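Furkel Two-Arm Teleoperation Kit
Set-up and Operator Guide

Section 4: Recording demonstrations by remote control

Read Section 3 (Arm calibration) first. The steps below assume both follower arms have passed the calibration check and that the leader handles are clamped to the operator's desk.

4.1 Before you start

1. Turn on the follower arms, then the leader handles. If the handles are turned on first, the followers will report error 157 and stay locked. Clear it by holding the left handle button until the tone stops.

2. Open Jovgate on the operator's computer and select the station name. The head camera view should come up in the main window.

3. Move each leader handle slowly through its full range without enabling the followers. Watch the joint bars in Jovgate. A bar that jumps or stays flat means a loose cable at the handle.

4. Open and close both triggers a few times. The gripper reading should return to the same value each time the trigger is released.

CAUTION: Keep people out of reach of the arms whenever the followers are enabled. One person must stay at the stop button for the whole session. The operator cannot do this job, as both hands are on the handles.

4.2 Matching the handles to the arms

1. Place the leader handles in the rest cradle.

2. Press Align. The follower arms move to the rest pose at low speed.

3. Wait for both status lights in Jovgate to turn green, then lift the handles out of the cradle.

4. Press Enable. From this point the followers copy the handles.

Note: If you put a handle down away from the cradle, the arm on that side will follow it down. Press Pause first.

4.3 Recording a task

1. Type a task name and a one-line instruction. Write the instruction the way you would say it to a person, for example "take the bag off the hook." Use the same wording for every recording of that task.

2. Press Record and begin moving within a few seconds. Long still periods at the start have to be trimmed later.

3. Work at a steady pace. Go slower near contact, but do not stop and start. If you need to think, press Pause – paused time is left out of the file.

4. Finish with both grippers clear of the object, then press Stop.

5. Mark the recording Keep, Retry or Fail. Use Fail for a full attempt that did not reach the goal. Use Retry for anything that was interrupted, such as a cable snag or a dropped connection.

Each file holds one attempt. The default limit is 160 seconds and can be changed under Settings > Session.

4.4 Soft and hanging objects

Bags, cloths and ribbons are harder to record than boxes or cups. They swing when touched, and thin plastic can be difficult to see in the camera view.

1. Hang the object at a height both grippers can reach without either arm going straight at the elbow.

2. Bring one gripper in first and let the object settle before moving the other.

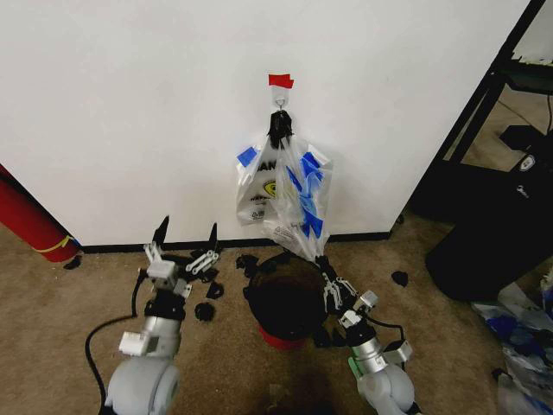

3. Close the trigger gently once the material is between the fingertips. A full squeeze on thin film tends to push it out sideways.

4. Lift before you pull. Most hooks hold on to a loop that is pulled straight toward the robot.

5. If the material slips, keep recording and try again. A slip followed by a good grasp is useful training data and should be marked Keep.

Note: Vary the starting position a little between recordings. Shift the base, turn the object on its hook, or begin with the arms farther apart.

CAUTION: Do not let film or tape wrap around a gripper linkage. If it does, press Pause, press the stop button, and clear it by hand with the arms powered down.

4.5 After the session

1. Return the handles to the cradle and press Disable.

2. Check that the upload count in Jovgate matches the number of files marked Keep and Fail. Retry files are not uploaded.

3. Replay at least one file from each task. Error 839 during replay means the camera and joint timing do not match, and the file should be deleted.

4. Turn off the leader handles, then the follower arms.

Section revised 16 April 2024 by Jiahui Cai. Checked by Obsa Tamiru.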